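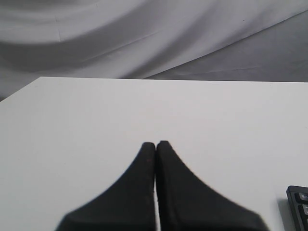 ¿Qué puede aprender un grupo de investigación de una jornada de puertas abiertas? Sobre todo, cómo se comporta un sistema cuando las personas que lo rodean no lo conocen y preguntan, interrumpen o piden que se repita una maniobra.

4. Demostración ante visitantes

La jornada se celebró el 13/01/2025 en el laboratorio Vukach. Asistieron 438 personas, repartidas en 23 turnos. La tarea elegida fue la pulsación de teclas en un teclado de ordenador con una pinza de dos dedos. Se prefirió a la clasificación de piezas de Plastix, usada en los ensayos previos, por ser más fácil de seguir para un público sin formación técnica. 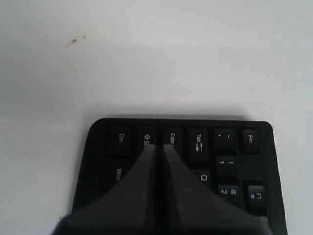
Cada turno comenzaba con una explicación breve a cargo de Trinh Ninh. A continuación, un visitante proponía una tecla y el operador introducía la petición en el programa de control Nisley. Se registraron 2.607 peticiones, de las cuales 2.579 llegaron a ejecutarse. Las restantes se anularon antes de iniciar el movimiento, en su mayoría porque el visitante cambió de opinión. No se excluyó ningún turno del análisis.

Figura 3. Pinza de dos dedos y teclado negro sobre la mesa blanca de la demostración.

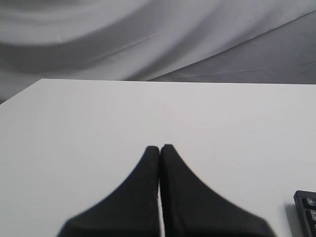 Las preguntas se anotaron a mano y Sheila Birkett las agrupó después por temas. Predominaron las relativas a la seguridad y al tiempo necesario para preparar una tarea nueva. Los grupos escolares preguntaron más por los errores que por los aciertos, y en dos turnos pidieron expresamente ver un fallo. El protocolo no preveía esa petición, de modo que se respondió de forma verbal.

4.1. Limitaciones

El ritmo de los turnos condicionó los datos.
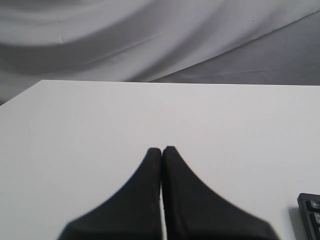
Entre un grupo y el siguiente no siempre hubo tiempo para revisar la calibración, y el operador aplicó criterios distintos por la mañana y por la tarde a la hora de aceptar peticiones ambiguas. Tampoco se recogió la edad de los asistentes, lo que impide comparar los resultados con los de la visita organizada en Bickerstaff. Para la próxima edición se ha acordado fijar por escrito la lista de teclas admitidas y reservar una pausa entre turnos. El cuestionario de salida se mantendrá sin cambios.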